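February, evening

Fourth week in Baltville, and the second with the rubber bands.

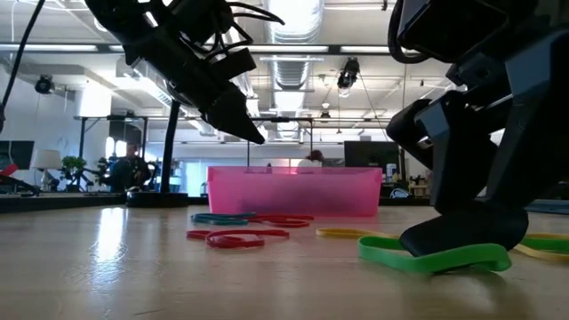

I slept badly and came in early, when the tram from Jukport is still half empty. The heating in the hall had not started. I drank my tea with the coat on and read yesterday's notes, which I had written so quickly that I could hardly understand them.

The plan says 4000 episodes before we train again. We passed 2000 today, a little before lunch. I thought I would feel something at the half, but I only typed the number in the sheet and went on with the next one. Negash wants the whole set before the end of the month. I do not believe in it, but I have not said so yet.

Rubber bands are much worse than the wooden blocks we had in January. A block stays where you put it. A band lies flat on the table and the fingertip must go down quite hard to catch it, and if I come from a bad angle it slides away, or it jumps. The red ones like to lie over each other, and then you pull one and three are coming. I asked in the morning whether such episodes should be kept. The answer was yes, if I correct the mistake in the same episode, and no, if I stop and start again. So now I correct, even when it takes very long. One of them today was almost 4 minutes, for a single green band!

I have found that it goes better when I put the tip inside the loop first, press, and drag a little before I close. I wrote this in the notes, then I took it out again. If everybody does it my way, the model will see only my way, and the people at Cluladance complained already last time that our examples look too similar. I would like to ask someone about this. Perhaps it is a stupid question.

After lunch I did 50 more and my shoulders hurt. The left arm I hold near the bin and often forget it, and then in the replay it hangs there and trembles with my tired hand. Must this be cleaned from the data or not? The guide has no word about it.

The sun comes through the windows after two o'clock and makes a long white stripe on the table. I wanted to pull down the blind, but different light is good for the training, so it stays open and I squint.

At home I made soup and found a blue rubber band round the leeks. I put it in the drawer. Tomorrow I must ask about the replay, and buy bread.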